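The comeback of downtown Bernton has been announced before

The vacancy report for downtown Bernton came out in December, and the headline number was a good one. Office vacancy in the central district fell to 18 percent, the lowest in years, and the people whose job it is to be pleased about such things were pleased. There was a breakfast. There were slides. A man from the brokerage side used the word "momentum" four times before the eggs were cleared.

I have covered commercial real estate in this city long enough to have sat through three recoveries. Two of them did not happen. So when the chart went up on the screen and the line went down, I did what I usually do, and asked for the list of buildings behind it.

It took a while to get one. When it came, it showed something the slides had skipped. The old Bautista Building, a nine-story block on Isham Street that has been mostly dark since its insurance tenant left, was no longer on it. It hadn't been leased. It had been reclassified. The owner filed papers to study turning it into apartments, and under the rules the survey uses, a building being studied for conversion stops counting as office space. Every empty floor in it left the vacancy figure on the day the filing was stamped.

Take the Bautista out and the market looks better. Put it back and most of the improvement goes away.

I don't think anyone cheated. The rule is written down in the notes on the last page of the report, in type you can read if you hold it near a window. Other cities count this way too. But a study is a cheap thing to file, and an owner with a dead building and a lender asking questions has every reason to file one. The building on Isham Street has no architect attached to it that I could find, no construction loan, and no permit beyond the first form. The lobby directory still lists a dentist who moved to the suburbs.

Then there is the matter of what counts as leased. The biggest deal of the year, and the one that got the applause at breakfast, was the Wimano lease at the north end of Isham Street. Wimano makes scheduling software and took three full floors. That is real, the company is real, and people go in and out of the door. I went over at nine in the morning and again at two in the afternoon and the elevators were working for their living.

What the slides did not mention is where Wimano came from. It came from six blocks away. It left a larger space than the one it took, and the lease on that older space runs until next summer, so for the time being both addresses are counted as occupied. One company, two sets of floors, all of it in the good column. When the old lease runs out, the difference will land in the bad column, and I expect we will be told that it was a one-time event.

Struan Semple, who has been leasing downtown space in Bernton since before the convention center was built, was less bothered by this than I was.

"Everybody double counts in a year when tenants move," he told me. "It washes out. You're looking at one snapshot and getting mad at it."

I asked him if he would have said the same thing about a snapshot that made the market look worse.

"No," he said. "I'd have told you to wait a quarter."

Semple's view is that the tenants who matter have stopped shrinking. Companies that cut their space by half did it early, he says, and the ones signing now are signing for what they need. He may be right. He is an honest broker in my experience, and he has lost money on downtown as well as made it. But he is also a man with listings, and when I asked which of his current tenants were taking more space than they had before, he gave me the name of one law firm and then changed the subject to parking.

Parking, to be fair, is a subject. The city-owned garage behind the Bautista Building has 1,301 spaces, and it was put up on the theory that the offices around it would be full five days a week. The city will not release daily counts, which is its right. It did say that monthly permits are "trending favorably." I asked what they were trending from and was told someone would call me back.

Small tenants are the other story people like to tell. According to the report, 117 leases were signed downtown last year, which is more than the year before, and that number was given its own slide with a blue background. Count the square feet and the picture is thinner. Most of those leases were for single rooms or short suites, many of them on terms of a year or less. A large share were in buildings that have given up on finding one big tenant and cut their floors into little offices with a shared kitchen at the end of the hall.

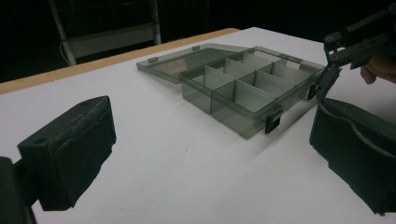 There is nothing wrong with a floor cut up that way. Some owners have done well with it, and a bookkeeper who needs two desks and a door is as good a customer as anyone. The trouble is what it costs. A landlord has to put up walls, run wiring, replace the doors, pay somebody to sit at the front desk, and then do a good part of it over when the tenants turn. Banks don't like it much either. A ten-year lease from an insurance company is something you can borrow against. Forty one-year leases from forty people you have never heard of is a hotel with worse towels.

I called the owners of four buildings that have gone this route. Two talked to me, and neither wanted to be named. The first said his cut-up floors bring in more per foot than the old leases did, and then, when I asked about profit, said it was early. The second told me she would take a single full-floor tenant tomorrow at a lower rent and never look back.

The apartments may yet save everybody. That is the hope sitting underneath all of this: enough of the old office stock gets turned into housing that what is left fills up. I would like to see it. I would also like to see one finished. Bernton has had conversion talk for most of a decade, and the buildings that were easy to convert, the narrow ones with windows on all sides, are done. The Bautista is wide and deep. The middle of each floor is a long way from daylight, and nobody has explained to me who is going to rent a bedroom there. The usual answer is storage lockers, a gym, and some kind of lounge. Nine stories of lounge is a lot of lounge.

Semple thinks a tax break would make the numbers work. Developers always think so, and sometimes it's true. The council will probably take it up in the spring, and the 18 percent will be quoted on both sides - by those who say downtown is recovering and deserves help, and by those who say it is recovering and doesn't need any.

Before that vote, I'd want the city to publish two figures. One is the vacancy rate with the study buildings put back in. The other is how many square feet downtown tenants took on beyond what they gave up, counting each company once. Neither is hard to work out. The brokers have the data, the assessor has most of it, and a patient intern could do the rest before lunch.

I asked the group that puts out the report if it had any plans to include them. The answer was that the method is reviewed every year and that consistency matters to readers. The next report is due after the first quarter, and I'm told there will be a breakfast.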